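Game Night Table: Chips, Mic and Odds and Ends
Gallery by Augustina Wumbei

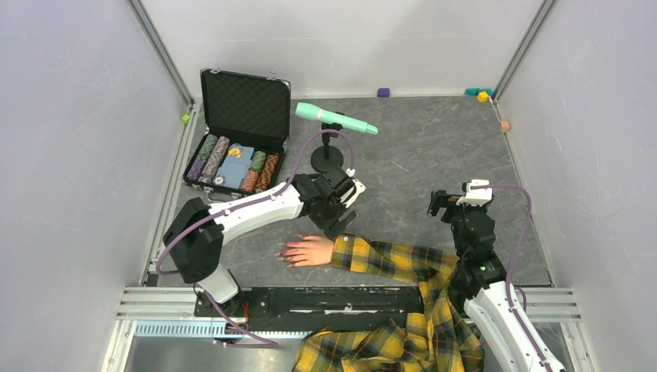 I run a small card night in the back half of the Wovton hall from October through March. Entry is 3 dollars, play starts at seven, and we usually stop when the heating goes off. Most of what we use came secondhand, and a few people have asked what we have and where it gets stored. These notes cover the main pieces. Click through for the larger version.

The chip case
Black with aluminum trim and two small silver latches along the edge of the lid. The lid is lined with dark, dimpled foam. It stands upright when the case is open, so leave some space behind it. I paid 25 dollars for it at the Urnen flea market.

The chips
They sit in rolls in the lower tray. There are green ones, an orange-brown roll, a shorter reddish-brown one, and two paler rolls on the left, one gray-green and one pinkish gray. A few yellow chips are lying on the light-blue piece between the rolls. House values are written on a sheet inside the cupboard door. Please check the sheet before you deal, as we changed the values in December.

The microphone
Mint green, handheld, on a short black stand with a round base. The grille end is a slightly darker green. Amerley Dogbe uses it to call the tables and read out the raffle. The short stand suits us because she sits down for most of the evening. If you borrow it for the quiz, bring it back on the same stand.

The blocks
Small colored ones, kept toward the back of the table. Purple, teal, yellow, tan and a tiny lime-green one in the corner. We use them as table markers. Yellow means the table has a free seat and purple means it is full. The others get used for side games, and people make up their own rules for those.

The tabletop
Gray with a marble pattern. Chips slide well on it, but cards are hard to pick up, so we put a cloth down for play. The cloth is 36 inches wide and is kept with the spare decks.

Packing up
Chips go back in their rolls by color before the lid is closed. Loose ones can go in the envelope marked Lūse, and I sort them at home. The mic and stand go on the middle shelf. Blocks go in the tin.

Borrowing
The case can be borrowed for 5 dollars a night. Ask me or Amerley at the door. The next set of pictures will be from the Drustatitz tournament in March.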